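Pemley opens its household chores trial to outside testers

Tidying by colour is now reliable enough for daily use on the bench, the company says, but laundry and washing-up are still some way off

Pemley, which develops software for small robot arms, will open its household chores trial to outside testers in August. The trial has been running at the company's workshop since last winter and covers 29 everyday jobs, from putting toys away to folding a tea towel.

The company is publishing its results so far alongside the announcement. Of the 29 jobs, 13 are rated as ready for unsupervised use on a workbench. A further 11 can be done with a person standing by to step in. The remaining five cannot yet be done at all.

"People ask us when they can stop doing the housework, and the answer is not this year," said Sandro Marchetti, who leads the trial. "What we can say is which parts of it a machine can do now, how long it takes and how often it needs help. We would like more people to check our figures."

Sorting and tidying

The strongest results are in sorting. The arm is given a set of loose objects on a flat surface and asked to group them by colour, shape or size. Children's shape-sorter blocks are used for much of this work as they are cheap, easy to replace and come in awkward forms such as stars and hearts. Grouping is judged by colour alone in the first round, so a cube and a triangular prism belong together if both are blue.

The work is done on a maple board laid over a pegboard table. Blocks of the same colour must end up next to each other, and the rest of the board must be left clear for the next task. 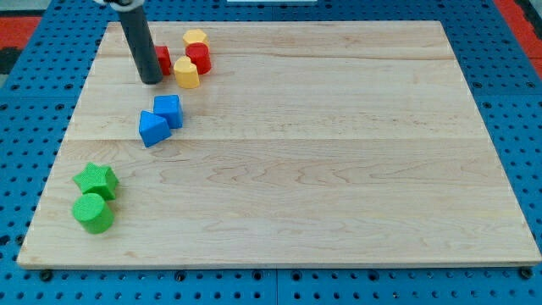

Where machines still struggle

Soft items remain the main difficulty. A tea towel laid flat can be folded in half, but one taken from a heap has to be found, lifted and spread out first, and the arm often picks up two layers at once. Fitted sheets are among the five jobs that cannot be done.

Washing-up is also on that list. Wet plates slip, and cutlery in a full sink is hard for the software to tell apart.

Speed is a further limit. A person will beat the arm at every job in the trial. Pemley does not expect this to change soon and is aiming the system at work that can be left to run, such as clearing a play table overnight or returning stock to trays after a shop has closed.

Shop-floor version

A second set of tests, for shops and small warehouses, is being run with the homeware retailer Fevus and the packaging firm Wimeck. Fevus is looking at returned goods that need to go back into the right bin. Wimeck is testing the arm on mixed cartons of lids and caps. Results will be published separately.

Taking part

Testers will need a sturdy table, a mains socket and a few hours a week. The arm, software and a box of test objects are supplied on loan. Applications are handled by Sung, Pemley's trial partner, and can be made through either company's website. An online briefing will be held on a Wednesday evening before the trial opens, and applicants will be sent the joining details by email.

Media enquiries should be sent to the Pemley press office.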